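Learning to Sew on Something That Can't Complain

By Akinyi Athumani
16 April 2022

The pads are kept in a shallow drawer in the skills room at Skernaddale, stacked with sheets of wax paper between them. Some are fresh and smooth. Most have been used, turned over and used again, and the older ones have so many old lines across them that it takes a minute to find a stretch worth cutting. The room's manager will not throw one away until both sides are finished.

A suture practice pad is a simple object. It stands in for skin and the layer under it, and it has to do a few things well. It has to part when it is cut and stay parted until something pulls it together. It has to let a curved needle through without crumbling. Most of all it has to hold a stitch under tension, because a pad that tears at the first firm pull teaches people to tie loosely, and loose knots are hard to unlearn.

Skernaddale buys its pads from two suppliers. The Senetov pad is the firmer of the two and is given to beginners. The Montecinos pad is softer, costs more and is saved for people who have passed their first assessment. The room went through 22 pads in June last year, its busiest month, when a new group arrived before the old one had finished.

I spent several mornings there because I wanted to know how a person gets good at something this small. I sew at home, hems and buttons mainly, and I assumed some of it would carry over. Very little did. A sewing needle is straight and you hold it in your fingers. A suture needle is a curve, held in the jaws of a needle driver, and it wants to travel along its own arc. If you push it the way you would push a straight needle, it drags the hole wider or it bends.

The first lesson is only about where to hold it. Trainees are told to grip the needle a little past the middle, toward the thread end, and to set it square to the driver. Then they go in at a right angle to the surface and turn the wrist. The needle should come up on the far side the same distance from the cut as it went in. There is a ruler on each bench, and it is used.

The work done through instruments follows the same rules, with everything brought in close. The driver holds the needle and a second instrument helps with the tissue and the thread. The fingers are somewhere else. People who have learned by hand first say the hardest part is judging how tight the thread is, and they learn to look for it: the edges of the cut come together, the surface dimples a little, and a little past that it begins to pucker, which is too far.
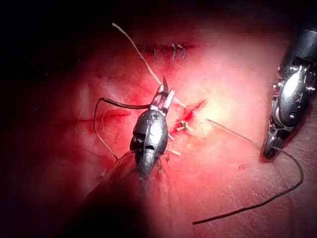
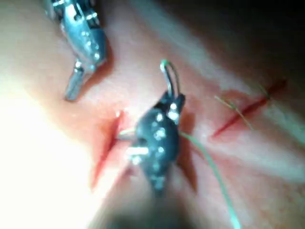

Suturing practice on a pad, instruments in close.

The stitch taught first is the simple interrupted stitch. Each one is placed, tied and trimmed by itself, so if one fails the others still hold. It is slow. A continuous stitch, where one length of thread runs the whole way along, is quicker, but one bad knot can undo the entire line. Beginners at Skernaddale do nothing but interrupted stitches for their first 13 sessions.

Spacing causes more arguments than anything else. The instructors want the gap between stitches to match from one end to the other. Trainees tend to start out even and then bunch up at the end, where they can see they are running out of cut. The usual fix is to put the first stitch in the middle, then halve each remaining length until the gaps are small enough. Some of the older instructors dislike this and teach people to start at one end and pay attention.

Then there are the tails. Cut too short, a knot can slip. Cut too long, the tails get caught up in the next stitch and make a mess that has to be picked apart. You can tell a lot about a person's session from the tails alone, I was told, and after a few mornings I could see it too. A careful row has them all close to one length. A tired row does not.

Thread is the other expense. The room keeps it in a wall rack sorted by thickness, with the dyed kinds on the top two shelves. Dyed thread is easier to follow against a pink or red surface, and beginners are steered toward it. Loose thread needs watching all the time. It loops over an instrument, or lies across the cut and gets stitched down by accident. A good part of the skill is putting the spare length somewhere out of the way before the next pass, and doing this every time.

The record book goes back to the year 2000, when the room opened with four benches and a sink. The early entries are in pencil. They give the trainee's initials, the kind of stitch, the number placed and the number the instructor took out again. One entry from that first winter reads "19 placed, 19 removed," with no comment. The same initials appear for another two years.

I asked whether a practice pad is ever really like the real thing. The answers varied. It doesn't move and it doesn't swell. Fat does not get in the way. Some instructors add stage blood so that trainees get used to working on a surface that is harder to read — others think it only makes for more cleaning. All of them agreed that the pad is honest about knots. If a knot holds there, the person tying it has done the steps in the right order.

Cleaning up takes longer than I had expected. Needles are accounted for first, before anyone stands up. Thread ends go into a lidded bin, since they stick to sleeves and travel around the building. The pads are wiped with a damp cloth and mild soap, patted dry and dusted lightly with cornstarch to stop them from getting tacky. Then they go back between their sheets of wax paper with the used side marked on a bit of tape.

On my last morning I was given a Senetov pad with half a side left on it, a driver and a length of blue thread. I placed four stitches in the time a second-year trainee across the bench placed a full row. Two of mine were taken out. The other two were left in, and the pad went back in the drawer with the rest.

More in Features
The Rope Lofts of Skorkley
How a Hospital Laundry Runs at Night
Learning to Sharpen: A Year at the Grinding Wheel
What Goes Into a Glass Eye

Contact the editors | Copyright 2022 | Back to top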